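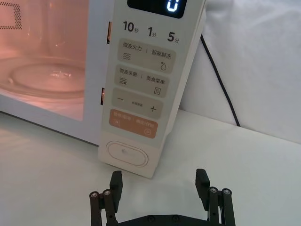 June, 9.40 am. Door task again, student group 2. Wellia code pulled fresh, last night's branch was a mess (two of them had edited the same waypoint file, merged by hand).

Plan for the morning: approach, press release, back off, swing door. Press is the nasty bit. Oval button sits low on the panel so the wrist has to come in nearly flat to the table. Force limit set to 8 N in the config, arm stops itself above that. Approach speed down to 85 mm/s until everyone trusts it.

For the open-door half we want the hinge-side clearance in the model. Door opens to the left and takes up a lot of room, planner still thinks that space is free. Turntable stays in, glass one, so nothing goes near it till the colision boxes are fixed.

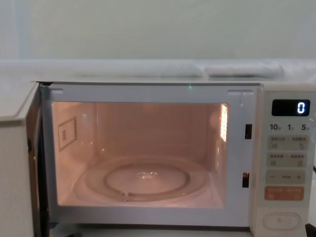

Stevens reckons we should drop the full swing and just score the press, the rules give most of the marks for it anyway. Fair point but the Ivska team will do both. Keeping both for now.

To do: redo hand-eye calibration, 400 poses is overkill, try fewer. Label the log folders!!
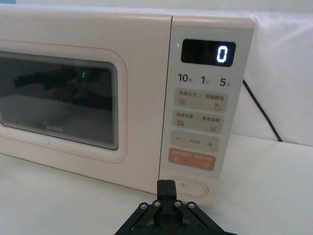
Bedley, June

Afternoon, same bench. Closed fingers vs open fingers for the press, argued it out over lunch. One narrow tip is easier to aim, so closed. Teh button centre goes in as a fixed offset from the panel corner, vision only finds the corner.

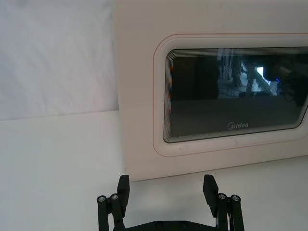
Glass is a pain for the detector, picks up reflections and calls them edges. Mask the window and use the pink outline of the door instead. Training set is at 2,000 crops, needs more from the left side. Ask for the bench again from 2 pm.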